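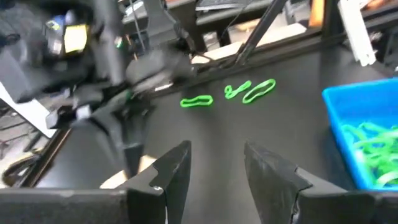 My grandmother kept her rubber bands on the knob of the pantry door. There must have been a hundred of them up there, tan ones from the newspaper, blue ones off the broccoli, fat red ones whose origin was a family mystery. If you wanted one you had to peel it from the bottom of the stack, and it always took three others with it and snapped you across the knuckles.

I thought about that doorknob a lot this September, the month I finally sorted out my own. I had a kitchen drawer, a desk drawer, a coffee can in the garage and a shoebox of bands from a bookbinding class I took with great excitement and quit after two meetings. Put together they made a heap about as big as a cabbage. And I am here to report that sorting rubber bands into colored bins is one of the most pleasing small jobs I've ever done at a table, and that there are people (many more than I would have guessed!) who feel the same way.

Brisa Ochoa runs the mending and small repairs workshop at Neltden, the shared studio building where I rent a shelf and one third of a bench. She has strong feelings about bands. She uses them to clamp glued chair spindles, to hold pattern pieces in rolls, to keep lids on paint jars and to open those same lids later. When I told her I was going to tidy mine she asked what surface I'd be working on. I said my dining table, the oak one. She made a face.

"Do it on black," she said. "You'll see every single one."

She was so right. A lime-green band on a black tabletop practically shouts at you. You can see its shape from across the room, whether it has flopped out into a long loop or twisted itself up into a figure eight, and your hand goes right to it. On my oak table the old tan bands simply vanished. I found one a week later by leaning on it.

The black ones are another story, of course. Black bands on a black table are a matter of looking for the curve, and of running your palm across the surface now and then to find what your eyes missed. I got better at it as I went. A wide flat one catches a little light along its edge, and once you've learned to look for that you start seeing them everywhere.

Then there are the bins, and I have to talk about the bins, since they're the part I enjoyed most. I'd always assumed that a container for small stuff should be clear, or white, or at any rate discreet. Brisa's approach is closer to a candy store. Pink, pale green, a blue so blue it seems to be plugged in. 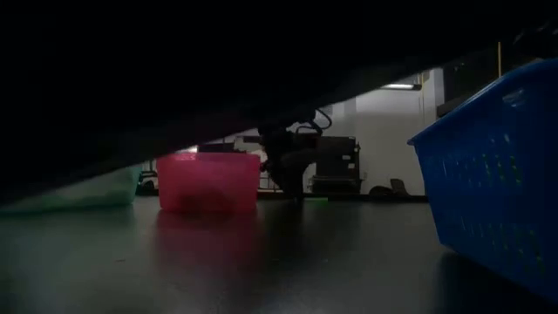 6 min read

What I love about the see-through colored plastic is how it behaves near light. A pink bin on a shiny dark surface throws a soft pink smudge down in front of it, like a sign over a wet street. The frosted green is quieter and milkier. Side by side they're so easy to tell apart that you stop needing labels, and I say that as someone who owns a label maker and has used it on the label maker's own box.

The blue basket is a different animal. It's taller than the little bins, with a thick rolled rim you can get your fingers under and rows of small rectangular holes in the side. For months I'd thought of those holes as decoration. Aidan Fitzgerald, who teaches an evening class on household storage down the hall from Brisa, set me straight: he likes a perforated basket for anything you're going to rummage in, as you can tell from outside whether it's getting full. He does not like them for bands narrower than the holes. "They go for a walk," he said, and he stuck a thin one through to show me, where it hung like a noodle.

So the system we settled on goes like this. One color of band at a time. Everything gets tipped out onto the table, not in a mountain but shaken out wide, so that the bands land with some air between them. You pick your target color and you collect it, one band after another, into the bin you've chosen for it. When that color's gone you stop, look, and choose the next.

I had been doing it the other way, taking whatever came to hand and deciding each time where it went, and it wore me out. Gráinne Breathnach, a retired mail sorter who comes to Aidan's class mostly for the company, watched me do this for five minutes with visible pain. One thing at a time is faster, she told me, and it rests your head. She'd handled bands by the sackful at work and could still pick one up between two fingertips without looking, pinching it at the side so the loop opened as it rose. I've been practicing. Go for the edge of the loop, never the middle, and don't drag.

The tangles deserve their own paragraph. Every heap has at least one, a knot of bands that have threaded through each other in ways I can't explain. Do not pull! Pulling is how I broke 2 of my favorite wide ones in the first half hour. Lay the tangle down, press lightly on it and roll it under your palm a few times, and you'll find that most of it lets go. Whatever won't let go can go in the bin as it is and be dealt with some rainy evening.

By the end I had kept 177 bands. I know this only because Gráinne bet me there were fewer than 150 and I am a sore loser who checks. Another 27 were cracked or had gone gummy, and those went into the trash. If a band has started sticking to its neighbors it's past saving, and it'll take the neighbors with it. Give each one a small stretch before it goes in the bin and look for tiny splits along the outside of the curve.

You may be asking what anyone does with that many rubber bands. I asked it too, and then I started using them. I've put them around cutting boards, around the legs of a plant stand that used to slide, around bundles of seed packets. The wide black ones hold a rolled yoga mat nicely. My neighbor Declan Keogh came by to borrow a level and left with a fistful of green ones for his tomato stakes, and he's since been back for more.

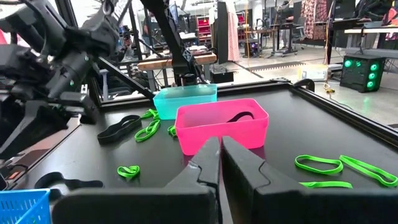

Setting up your own table

Clear more space than you think you need. I use the whole end of the bench, with the bins standing together toward the middle so I can reach them from either side. A short bin in front of a taller one only causes trouble, as you end up reaching over the first to get at the second, so put the low ones at the back if you can stand how it looks. I couldn't, and moved them twice.

Pick bin colors that argue with your band colors. Green bands in a green bin look lovely and are a nuisance to find. A dark band in a pink bin, on the other hand, shows up as one clean curve against the wall, even when it's the only one in there.

Keep a saucer handy for the strays. I got three paper clips, a hair tie and a bread tag out of my coffee can, and they all needed somewhere to go that wasn't the floor.

Work in good light but watch for glare. A lamp pointing straight down into a shiny bin washes everything out to the same pale color, and you'll be squinting by the second handful. I moved mine off to the side and tipped the shade toward the wall.

And try it with somebody. Sorting is good talking work. Brisa and I did the last of the black ones together at seven in the evening with the radio on, and we got through her sister's wedding, my knee and most of a bag of pretzels. She took home the gummy shoebox for her scrap shelf, and I've still got the bookbinding manual if anyone at Neltden wants it.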